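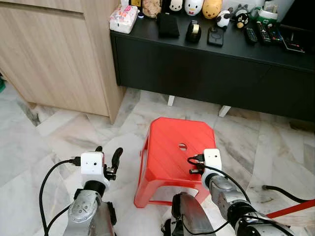 Posted by the author, home mechanic, Rondton
14th November

The van sat from August on and the battery was down to 3 volts when I got to it. My Tazi charger would not start on it, as it looks for a minimum voltage before it switches on. I put a good battery in parallel for a few minutes, took it off again, and the charger picked up. 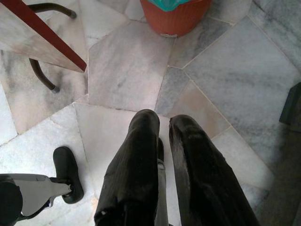 Can a lead-acid battery be charged while still connected in the van?
Usually, but check the handbook first and switch everything off.

Charging was slow. The label gives 499 cold cranking amps and my tester read 217 after a full night, so the plates are probably sulfated.

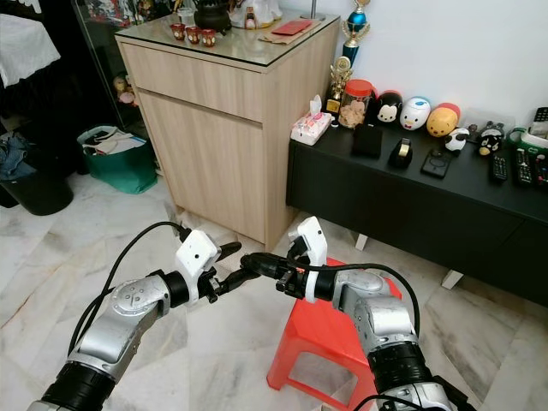 I ran a second long charge and let it rest overnight before testing again. The reading barely moved. A replacement is on order from Villimwood.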